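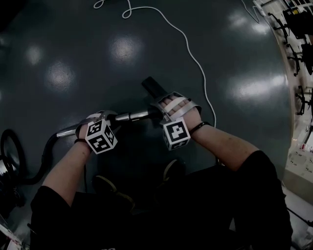
O chão escuro não perdoa

Aspirar um escritório de piso brilhante é um trabalho de percurso, cabo e paciência

Quem escolhe um piso escuro e brilhante para um escritório costuma vê-lo pela primeira vez numa amostra do tamanho de um azulejo, limpa, sobre uma mesa. Depois vem a obra, entram as cadeiras e as pessoas, e ao fim de dois dias aparece o que a amostra não mostrava: cada fio de cabelo, cada migalha, a marca de cada sola. As luzes do teto refletem-se no chão e, à volta do reflexo, o pó fica à vista.

Thư Nghiêm limpa escritórios há anos e trabalha agora no edifício Wasgate, onde a empresa Murus ocupa dois andares. O piso que lhe coube tem 2164 metros quadrados, quase todos escuros. "As pessoas pensam que a alcatifa é pior", diz. "A alcatifa esconde. Neste chão, se eu saltar um bocado, vê-se da porta."

O aspirador de arrasto continua a ser a ferramenta principal. O tubo metálico, a mangueira corrugada e o depósito com rodas mudaram pouco em décadas, e quem os usa todos os dias tem opiniões firmes sobre cada peça. Thư prefere o tubo de metal ao de plástico, que acha que cede nas juntas. Regula o comprimento antes de começar, de modo a trabalhar com as costas direitas, e verifica se a junta ficou bem presa. Um tubo que encolhe a meio de uma passagem obriga a parar e a baixar-se.

Em piso duro, a escova conta mais do que a potência. A combinada, de alavanca, serve para quase tudo, desde que as cerdas estejam descidas. Com as cerdas recolhidas, a base raspa no chão, e um risco num piso escuro fica lá para sempre. As cerdas também se gastam. Thư vira a escova ao contrário no início de cada turno e arranca os cabelos enrolados com uma tesoura pequena.

O percurso começa no ponto mais afastado da porta e recua. As passagens fazem-se no sentido da luz, sobrepostas um palmo, devagar. Empurrar depressa faz o pó fugir à frente da escova, sobretudo o mais leve, que se levanta e volta a assentar quando já se está noutra sala. Nas zonas de passagem, Thư faz uma segunda volta, cruzada com a primeira.

O cabo é outro assunto. Um fio branco em cima de um chão escuro tem a vantagem de se ver bem, mas enrola-se na mesma. A regra dela é ligar a ficha atrás de si, trabalhar a afastar-se da tomada e desfazer as voltas assim que aparecem, antes de se apertarem debaixo de uma roda. Evita as extensões múltiplas das secretárias, que já têm monitores e carregadores ligados. Se não houver alternativa, pergunta primeiro a quem lá trabalha. Uma vez, em setembro, desligou um computador com um relatório por gravar e ainda hoje lhe falam disso.

Restam as cadeiras. As de escritório, com os pés abertos em estrela, são o pior obstáculo da sala, porque a escova larga não cabe entre os braços da base e o lixo junta-se exatamente ali. Há quem as contorne. Thư tira-as todas do caminho, alinha-as junto à parede, aspira o espaço vazio e só depois as devolve às mesas. Demora mais no princípio e poupa na segunda passagem. As rodinhas limpam-se à parte, com o bocal estreito, uma vez por semana.

A Ní Mhurchú, que trata da manutenção de pavimentos no mesmo edifício, recomenda aspirar sempre antes da esfregona. A areia trazida da rua, arrastada por um pano molhado, funciona como lixa, e o brilho perde-se primeiro nas entradas e à volta da máquina de café. A empresa pede ainda tapetes compridos à porta, que dêem para vários passos.

No fim do turno, o saco é verificado mesmo que não pareça cheio, e a mangueira arruma-se em volta larga, sem dobras. Thư deixa o tubo desmontado ao lado do depósito. No armário do segundo andar há uma folha colada por dentro da porta, com a data da última mudança de filtro e, por baixo, escrito à mão: cerdas para baixo.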